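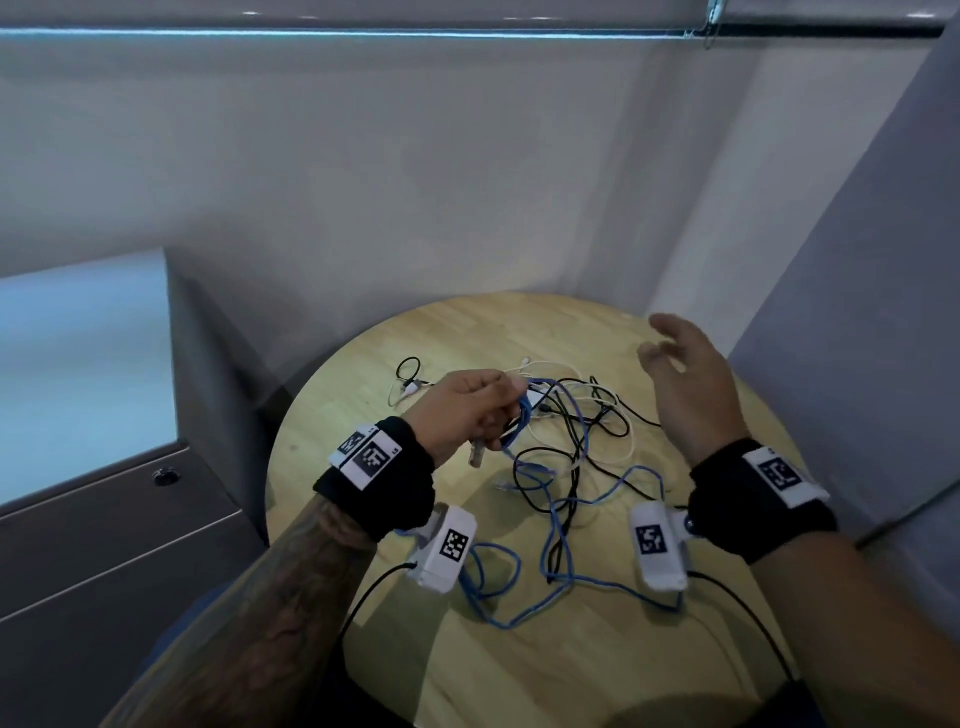
Blue, black and white cables on the round table, mid-sort.

Home | Stories | Fix & Keep | Places | About

The joy of a sorted cable

Sutrisno Sumampouw has strong feelings about string, drawers and labels, but cables are his real love. "Give me a box of other people's leads and I'm happy for the whole afternoon!" he tells me over tea at Flenness, the shared workshop where he has looked after the shelves since December.

The box that started it all held, by his count, 100 leads. He does his sorting on a round table — "no corners for anything to catch on" — and he always begins by tipping the lot out.

"People try to pull one cable out of the box and it brings all its friends," he says. "Spread them out first. Then go by colour, because your eye does that for free. Network cables are lovely, they're often blue and you can follow one right through the heap."

He gives himself 15 minutes before a break. Pulling harder is banned. "Find a loop, lift it, make it bigger. A knot is mostly loops that are too small to see through." 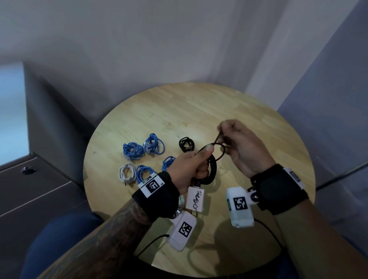

Adapters get their own treatment. Sutrisno likes to find the brick first and work away from it, gathering the lead in one hand while the other opens up the next loop. He is also a great believer in the marker pen. "Write on it! Write what it belongs to, even if your handwriting's as bad as mine. A power supply with no name on it will sit in a drawer for 20 years."

And the coiling? Loose, always, with the plug left on the outside where you can see what it is. He gets through five hook-and-loop ties a session and buys them in green, which he finds cheerful.

Next he has his eye on the extension leads. "Those are big animals," he says, already rolling up his sleeves.

Words: Sławomir Wieczorek

We use cookies to remember your settings. Accept | Manage

© Baran 2024 | Contact us | Back to top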